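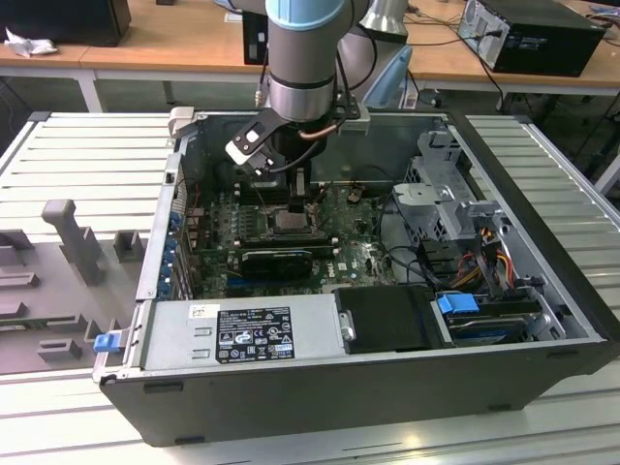
3.2 Disassembly task

The student team was assigned the removal of internal parts from a used desktop computer, using one arm fitted with a two-finger gripper. Figure 2 shows the gripper above the motherboard, near the memory slots. The tower is laid on its side with the side panel off.

Over the January term, 19 students recorded 80 trials under the supervision of Mayuree Rattanakul. Each trial covered a single part — a memory module, the graphics card or the hard drive. Trials in which a student stopped the arm by hand were kept and marked as incomplete.

Figure 2. Workspace for the disassembly task.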